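Hisska opens equipment planning service for first-time robot buyers

Hisska has opened a planning service for small and mid-sized workplaces that are budgeting for their first robot. The service, called Allia, starts this September and covers the period before a purchase order is signed, from the first site visit through to a costed equipment list.

Hisska was set up in 2017 to install and maintain conveyor and sorting equipment. Over the past two years, more of its customers have asked for help with robot arms and hands that can handle paper, cards and small parcels. Many of them had a quote for the robot itself and very little else on paper.

Allia is meant to fill in the rest of that budget. A planner visits the site, watches the job being done by hand, and writes down what the robot would need to reach, hold and put away. The customer then receives a report listing the robot, hand, controller, stand, power supply, cabling, spare parts, training hours and yearly servicing as separate lines.

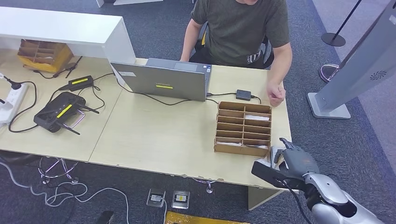 Sorting and filing tasks are the most common request so far. They look simple, but the cost can move a good deal depending on the size of the slots, the stiffness of the card and how often the layout changes. Allia reports give a low and a high figure for each of these, along with the assumptions behind them.

Power and floor space get their own section. In past projects, Hisska found that outlets, cable runs and desk layout were often left until delivery week, when changes cost the most. Planners now measure these on the first visit and mark on a floor plan where the robot, the operator and the laptop will go.

The first customer to finish the process is Mac Giolla, a records storage company that files almost 1000 cards on a normal working day. Its report recommended leasing one arm for a trial period and holding off on a second until the first had been through a full busy season. Mac Giolla has accepted that plan and set aside money for new outlets in the same budget year.

Hisska will run the service with Wevevar, an equipment leasing firm. Wevevar will supply lease prices for each report so customers can compare leasing with buying outright. Customers are free to take the finished report to any other supplier or lender.

A standard Allia review takes 4 weeks and is charged at a flat fee, with travel outside the metro area billed separately. The fee is credited in full if the customer later orders through Hisska. There are 40 places in the first intake — workplaces that have a budget deadline before the end of the financial year will be scheduled first.

Bookings can be made through the Hisska service desk. Applicants should have a short outline of the task, a rough floor plan and the name of the person who approves equipment spending.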